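2020-06-03

Route notes, Cistley to Harkwood rail trip. Leg times redone from the November timetable, which Declan Bunting had and I didn't. Total is 1,832 km with 2 changes, the tight one at Tindall.
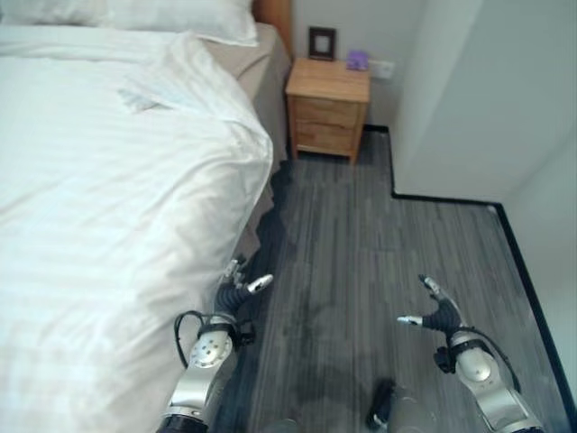

White duvet, two pillows, wooden nightstand.

Claltmont stop still open. The connecting railcar only runs 4 days a week, so we either stay over or skip the lake.

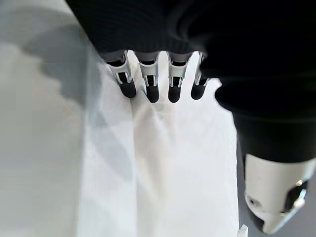
Staying over adds $200 to the budget. I'd sooner pay that than sit up all night in coach. Declan favours skipping it. Bike space has to be booked by phone, not at the counter.
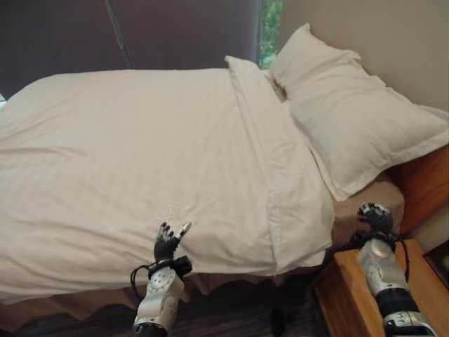

Single bed, duvet folded back.

To do: ring Tindall re luggage storage, fix the kilometre column in the sheet.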